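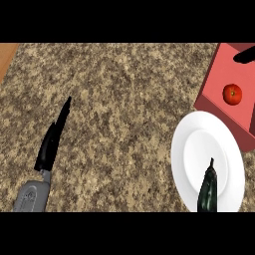 Speckled worktop, mottled tan, beige and brown.

Reports > Lerkano Community Kitchen > Progress

April 15, 2022

Lunch club grant: progress since December

We have served 549 meals since December, against a target of 100 a month. Attendance dipped when the Esik bus route changed and has not fully come back. We now have 25 regular members, 6 of them new.

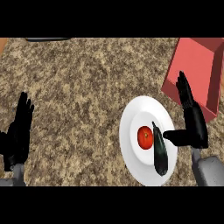

Food costs are over budget - mostly oil and flour - and we have moved the dry goods order to Martinelli. The Isitz group still shares our van and pays its part of the fuel. We ask to carry the unspent training money into the next period.

Sveva Farina, project lead

2 comments | 6 shares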